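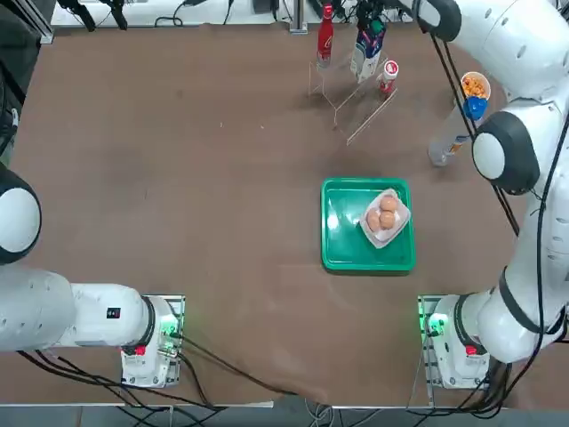 **Figure 3.** Items on the brown tabletop: a clear plastic bottle with a blue cap, a paper cup of orange snack puffs, and a green tray with a clamshell container resting in it.

### 4.2 What gets left on a shared table

We came to the question of snack things a little sideways. The first part of our work at Wekirby was meant to be about full meals, with plates and cutlery and all the business of who washes what, and we had planned our diary sheets around breakfast, lunch and tea. It did not take long to see that people who share a workplace table hardly ever sit down to a meal at it. They graze. They bring a drink and something small to nibble, they put both down wherever there is a bit of room, and then a phone rings or a colleague turns up with a question, and the cup and the bottle stay where they were put. So we rewrote the sheets (with apologies to those who had already filled in the old ones very neatly) and asked people to tell us about everything they ate or drank away from a proper meal.

Over the study period we collected 2,000 diary entries from 8 workplaces, and the great majority concerned food in packaging meant to be used once. Figure 3 gives a fair idea of the sort of mix we mean. The paper cup holds its puffs heaped up and open to the air, the bottle is lying on its side with the cap pointing up to the right, and the clamshell is the only one of the three sitting in the tray. We would ask readers to keep that arrangement in mind through the next few paragraphs, as the difference between things in a tray and things beside a tray became rather important to us.

Trays were our one small change to the rooms. At the Stevemia and Yaman sites we put out brightly coloured trays with raised edges and said nothing whatever about what they were for. We had half expected them to be ignored, or to be carried off to somebody's desk and filled with pens. Instead they were taken up quite happily, and most people we spoke to described them in much the same way, as the place where you put a thing when you have not decided about it yet. A container with lunch still in it might go there, and so might an empty one on its way to the bin. One participant at Yaman told us, with real feeling, that a tray "makes a mess look like it belongs to someone", and we have found ourselves repeating the remark at home ever since.

Cups and bottles behaved differently from boxes. In the diaries, clamshells and other flat-bottomed containers were the items most often put in a tray, while drinks tended to be kept close at hand and open snacks were set down within reach of whoever was eating them. A paper cup of puffs is a sociable thing, after all – people offer it about, and it would be a bit odd to walk to the far end of the table each time you fancied one. Several participants also mentioned a worry about crumbs in the tray, which they felt would spoil it for the next person. We had not thought to ask about this, and we are grateful that they wrote it in the margins.

The bottle lying down deserves a word as well. We used to treat a bottle on its side as a sign that its owner had finished with it, and our early coding sheets say so in plain terms. The follow-up chats at the Drindano site changed our minds. People there laid capped bottles down to stop them being knocked over, or because they had come out of a bag that way and there seemed no reason to fuss. We therefore dropped posture from the coding altogether and went back through 100 of the earlier entries to correct them, a job that filled most of August and a good many pots of tea.

For the remainder of this section, then, an item is coded only by where it rests (in a tray, touching a tray, or elsewhere on the table) and by whether the diary keeper said they meant to come back to it. Entries with no stated intention were left out of the comparison in Section 5, though we have kept them in the general tally of packaging types.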